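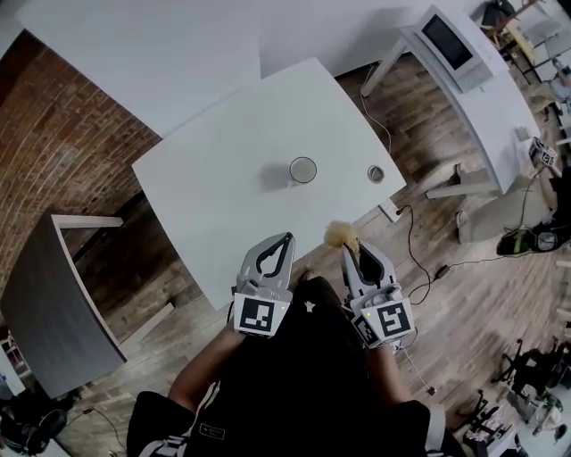 Day four of trying to make my small white table look like a place where an adult has a drink. A thread.

The table is from Harju. Square, white, rounded corners, so when you walk into it at night it's a gentler kind of swearing.

The glass has a small amount of something pale in it. It has had a small amount of something pale in it for most of this project. I have stopped asking.

Next to it goes the little round metal thing. Guests call it a cup, my sister calls it a lid, Drikell sold it to me as a "vessel." It holds three olives or one opinion.

Then there's the pom-pom. Beige, fluffy, 2 dollars from the clearance bin at Odley. I've decided it's decor. I've decided this several times.

Pom-pom left of the glass: looks like the glass has a pet.

Pom-pom in the metal cup: looks like dessert at a restaurant that charges 103 dollars and won't let you sit down until everyone arrives.

Pom-pom on top of the glass: a hat. I liked this one more than I should have.

A reply asks why I don't buy a plant. I had a plant. Next question.

Somebody else says the brick wall is doing all the work and the table should stay out of its way. Fair. It's a curved brick wall — you can't push a single piece of furniture flat against it, which is how the gray desk ended up on a diagonal. People assume I have a design philosophy.

The Ladow catalog suggests a tray to "gather the story of the table." The tray is 300 dollars. The story of the table is a glass.

Also the plank floor shows every cable in the room, black ones especially, and there are plenty. No catalog has ever photographed a cable. I checked up to page 708.

Current standing: glass with the cup to its right, pom-pom under review. Taking suggestions until October, then it all goes in a drawer.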